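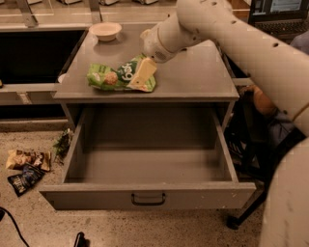

Gray cabinet, drawer open

Does a judge have to list every case she was reversed on?

The governor has nominated a municipal judge from Wirville for our state appeals court. Her questionnaire is public and I read all 58 pages of it. Under "decisions reversed or criticized" she gives 7 cases. She has been on the bench long enough to decide 800, by her own count. Am I supposed to believe that number? And who checks?
povell_reader
Mar 30, 2019

Tincuța Cozma
Read the wording of the item before you get suspicious. Most state forms I've seen ask for reversals where the higher court wrote an opinion. A one-line order sending a case back may not count, and plenty of municipal court appeals end that way, or get heard over from scratch, and then there's nothing to "reverse." So the number could be right and still tell you very little.
As for who checks, staff for the judiciary panel can, if they feel like it. You can too. Search the appeals court's docket by lower court judge, if your state's site allows it, and compare. I'd pay more attention to the cases she picked as her "most significant." Nominees choose those themselves and I have yet to see one choose a case that made them look bad.

dobre
They all leave stuff out. Waste of time.

Turkix
Not sure I buy the "they can check" part. I sent a records request in December for a different nominee's file and got 600 pages with no index. If she signed the form under oath, a false answer could be a problem for her, but "I didn't remember that one" covers a lot. Look at whether she wrote "to the best of my recollection" above the list.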